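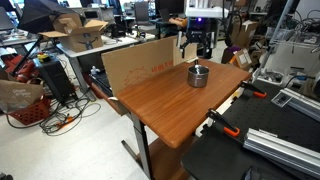 News Claims Benefits Interviews Archive Contact

Interviews > Workers' Compensation > Independent Medical Exams

The Twelve-Minute Exam
October 17, 2018

Nkechi Ajayi has a drawer in her office that she calls the short stack. It holds medical reports from insurance company exams, sorted by how long the injured worker says the doctor was in the room. The thinnest folder is for exams over half an hour.

Ajayi represents people with workers' compensation claims, nearly all of them with back, shoulder, and knee injuries. She agreed to talk about what the industry calls the independent medical exam, a phrase she won't use without making a face.

"The insurer picks the doctor, the insurer pays the doctor, and the insurer writes the cover letter telling the doctor what the questions are," she said. "I'd like someone to point to the independent part."

I came to the interview expecting to agree with her on most of it, and I did. But a lawyer who gets paid when claims succeed has her own reasons to dislike the people who say they shouldn't, and I told her so early on. She didn't argue.

"Sure. Check what I say. Please do. My complaint is that hardly anyone checks what they say."

The exam usually arrives as a letter. A worker who has been off the job for a while, or whose own doctor has asked for surgery, gets a date and an address. In most states the worker has to go. Skip it without a good reason and the checks can be suspended. Ajayi says clients read the letter and assume it's good news, a specialist who will finally help.

"They bring a list of questions. They ask the man what they should do about the pain at night. He isn't there to treat them. He says so on the form they signed at the front desk, in print this big." She held her thumb and finger nearly together.

The file she wanted to talk about belongs to Prapai Sombatkul, who packed orders at a Skuvanley distribution center until a pallet jack caught her behind the knee. Sombatkul joined us for the second half of the conversation and gave permission for her records to be discussed. Her own surgeon had recommended a repair. The insurer's claims administrator, Plimon, sent her for an exam before it would approve one.

"I drove 57 miles," Sombatkul said. "My sister drove, I mean. I sat in back with the leg up. We were early, and then I waited, and then it was over. I timed it on the way out because I couldn't believe it. Twelve minutes, and some of that he was reading."

The report that followed ran to nine pages. I have read it. Six of those pages summarize records from other doctors, and one is a list of the records. The part that describes the doctor's own examination fits on half a page. It says she walked into the room without difficulty.

"I had a cane," Sombatkul said. "My sister was holding the other arm."

Did the report mention the cane? It did not. It also said that full range of motion had been "measured." Sombatkul says the doctor bent her knee once, by hand, and that she saw no instrument of any kind. There's no recording, so what we have is her word and her sister's against a signed report. I asked Ajayi what a judge is supposed to do with that.

"What judges mostly do is look at the letterhead," she said. "Nice letterhead, long report, board certified. And then you have a lady from a warehouse who is in pain and who wants something. I understand how it happens. I don't have to like it."

I tried to get the other side. Plimon did not answer two messages. Chaimae Bensaid, who used to schedule exams for insurers at a referral company called Fernik, did talk to me, by phone, and she was more careful than either of us had been.

"There are doctors who do this honestly and who find for the worker all the time," Bensaid said. "I booked them. And there are treating doctors who will keep a patient off work forever because the patient asks them to. You can't run a system where no one ever looks at the claim a second time."

Fair enough. I asked whether the honest ones got booked as often.

There was a pause. "Adjusters had favorites," she said. "They'd ask for someone by name. I wasn't told why, and I didn't ask."

She went on to say that nothing was ever put in writing about results, that she never saw anyone pressured to change an opinion, and that she left Fernik for reasons that had nothing to do with it. I believe all of that. I also don't think anyone would need to write it down. A doctor who wants next month's bookings can work out what last month's were worth.

Sombatkul's lawyers asked for the billing history of the doctor who examined her. What they got, after a motion, covered a single year: 97 exams for the one administrator. The invoice for hers came to $3,041. Ajayi put the page on the desk and let me do the division into twelve minutes for myself.

I pushed back a little here. The fee covers reading the records and writing the report, and Sombatkul's chart is thick. Also, a busy doctor isn't a biased one. The billing history says how many exams he did. It says nothing of how they came out.

"Right," Ajayi said. "We asked for that too. The judge said it was too burdensome to produce. So I can tell you how often he got hired and I can't tell you what he said. You tell me which of those two numbers matters."

So what should a worker do with the letter when it comes? Ajayi is wary of advice that sounds like coaching, and she is quick to say that the rules differ from state to state and that somebody with an open claim should talk to a lawyer in their own state before relying on anything in an article. But she gave me what she tells her clients.

Go, and be on time. Answer what you're asked and don't guess at dates. If something hurts, say so at the moment it hurts, out loud, even if it feels rude. Don't make it bigger than it is. "They have tests for that," she said, "and some of the tests are even good ones." Assume the parking lot counts as part of the exam, because investigators have filmed people there.

Write down when the doctor walks in and when he walks out. Write down what he touched. Do it in the car, before driving home, while it's fresh. Ask ahead of time, in writing, whether you can bring another person into the room. Some states give the worker that right, others leave it up to the doctor, and an answer of no is worth having on paper.

Then ask for the report. Ajayi says she still meets people whose benefits were cut off on the strength of a report they have never seen.

"Read it with a pencil," she said. "You're the only other one who was there."

Her second lawyer on the Sombatkul file, Salamatu Balogun, came in near the end with a stack of mail and stayed to disagree with her boss about recordings. Ajayi would like every exam taped. Balogun thinks it would help the insurers.

"You put a camera in there and you get a jury consultant's idea of what pain looks like," Balogun said. "Half my clients go quiet when they hurt. On tape, quiet looks fine."

They went back and forth on it for a while, and it was plainly not the first time. Balogun would settle for a rule that picks the examiner by rotation from a state list, with neither side having a say. Some places do a version of this when the two sides' doctors disagree. I asked who would decide which doctors went on the list, and she said that was the right question and she didn't love the answer.

I remain unconvinced by the lists. Any list has someone who keeps it, and people with a lot of money at stake have a way of getting to know that person. A tape at least shows whether there was a cane. But I'm not the one who'd be on it, and Sombatkul, when I asked her, said she wasn't sure she would have wanted to be filmed in a paper gown either.

She has been waiting four months since the surgery was turned down. Her weekly checks were reduced after the report, and she has gone through most of her savings. A hearing is set, and both doctors are expected to testify by deposition, which means the judge will read them and never see them. The defense lawyer in the case, Tamunoemi Garba, declined to discuss it but sent a two-sentence email saying that the examination "was conducted properly and in accordance with the applicable rules."

I wrote back to ask which rule says how long an exam has to last. He hasn't replied, though as far as Ajayi knows, in her state there isn't one.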